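Home Reviews Desks Chairs Lamps Contact

Zilter desk after one winter

I bought the Zilter in March from Virimport and paid 441 for it, delivery included. I translate manuals at home, so I sit at this desk the whole day, and sometimes in the evening too.

The delivery was correct, but the box is heavy. My neighbor Cayetano Quintana helped me to carry it up the stairs. The assembly took us 60 minutes, and half of this time we were looking for the right screws, because two bags had the same letter on them. The booklet has only drawings and they are too small.

The desk stands quiet when I type. With my old Bako, the monitor was trembling each time I pressed Enter strongly. On the Zilter I see a small movement only if I lean on the corner with my elbow. My floor is not very even, and I had to put a piece of felt under one foot.

What I like less is the surface. It takes marks from pencil and from coffee cups, and a dry cloth does not remove them. A damp cloth with a little dish soap works, but you must do it the same day. Also there is no hole for cables. I fixed mine below with tape - not beautiful, but it holds.

Titilayo Odukoya asked me in the comments if it is good for a tall person. I am 170 centimeters and for me the height is fine. For somebody much taller I would try it first in a shop, as the legs cannot be adjusted.

I would buy it again at this price, but I would not pay more.
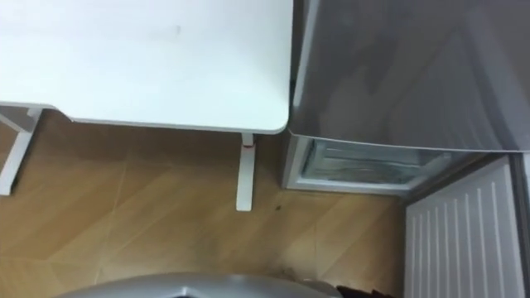 Related reviews

Bako desk, the old model
Gristico footrest
Felt pads for uneven floors
Zilter drawer unit, first impressions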